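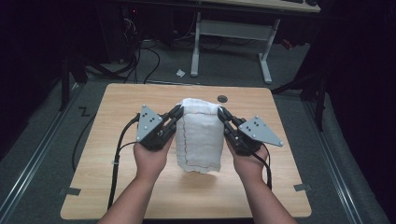

Towel weight is a poor basis for a linen budget. Most motels in Cludton specify by grams per square metre, and the figure says little about service life. Hems fail first. A towel with a single-stitched hem is usually a rag by 80 washes, whatever its pile.

Buyers should specify hem construction and thread, then set a wash limit — 100 cycles is defensible — and hold the supplier to it. Colour matters less. Bleach damage is a laundry fault and should be costed there.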